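Waaka are finally putting out a second record, and I have been grinning about it since the email landed

January 5, 2022

If you caught Waaka at the Fosetia last May, you already know why I'm excited. They played to 103 people in a room that holds 120, the bass amp died in the second song, and the band just kept going with handclaps until somebody found a fuse. I still think about that set when I'm doing the dishes.

So, the news! The new album is called Kirnix, it runs nine songs, and it's coming out in spring on Briltex, the little label that did their first one. Singer and oud player Thanasis Galanis told me over the phone that most of it was cut live, with everyone in one room and the doors propped open (you can hear a bus go by on track four, and they kept it).

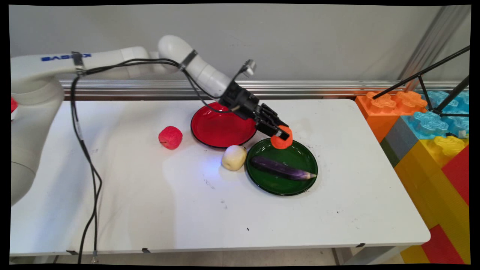

The other big change is on drums. Chandrasekhar Subramaniam has joined full time after filling in on and off for a couple of years, and he brought a mridangam along with his regular kit. Galanis says it pushed the songs into odd meters the band used to be scared of. "We'd get to the end of a take and argue over where the one was," he said, laughing. "He was always right, so we quit arguing."

I've heard two tracks so far. The first is a slow one with a long oud intro that I could happily have listened to for twice as long, and the second is fast and loud and a bit of a mess in the best way. My neighbor knocked on the wall during that one. Sorry, neighbor.

There will be a release show back at the Fosetia, with the date still to be set, and the band wants to play the whole album front to back before getting to the older stuff. Tickets are going to be $30 at the door. Mailing list folks get first crack at them, and I'm already signed up.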